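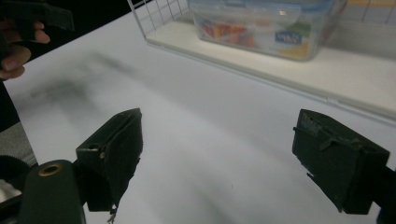 White table surface between two dark green gripper fingers.

Cleaning white worktops, tables and coated wire
Household notes, Hurnport. Revised 10/01/2024

White surfaces show tea, ink and metal marks sooner than any other colour. Most of these come off with products already under the sink. Test any cleaner on a hidden patch first.

General cleaning
Wipe with a well-wrung cloth and a drop of washing-up liquid in warm water. Rinse with a second cloth. Dry at once with a towel; smears on white are usually soap left behind.

Tea and coffee rings
Mix bicarbonate of soda and water to a thick paste. Spread over the ring, leave for 30 minutes, lift off with a damp cloth. Do not rub. Repeat once if a yellow edge remains.

Grey marks from pans and tins
Grey lines are normally metal left on the surface, not scratches. Run a fingernail across: if it does not catch, a melamine sponge used lightly will remove the line. Too much pressure will dull a gloss finish and the dull patch is permanent.

Ballpoint
Surgical spirit on a cotton bud. Work from the outside of the mark inwards and change the bud often. Keep away from flames, open a window.

Coated wire racks
Take everything off the rack before cleaning. Brush the corners of the grid with an old toothbrush, where grease collects at the welds. Rinse in the bath or under a shower head and stand upright to drain. Avoid wire wool, which cuts the coating and lets rust start.

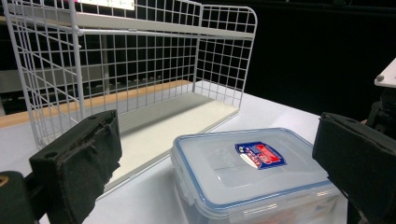 White wire rack with a square grid and a flat shelf across the top.

Chips in the coating
Rub back any rust with fine wet-and-dry paper, wipe with spirit, and touch in with white enamel for metal. Two thin coats, a day apart. Until the paint has hardened, keep the rack out of the kitchen.

Yellowing
Sunlight yellows some plastics and paints right through. Cleaning will not reverse it. Su-chen Lai wrote in November to ask about bleach on a yellowed shelf: leave it alone. Bleach attacks the finish and the colour stays. Sand and repaint, or turn the shelf over.

Next page: limescale on taps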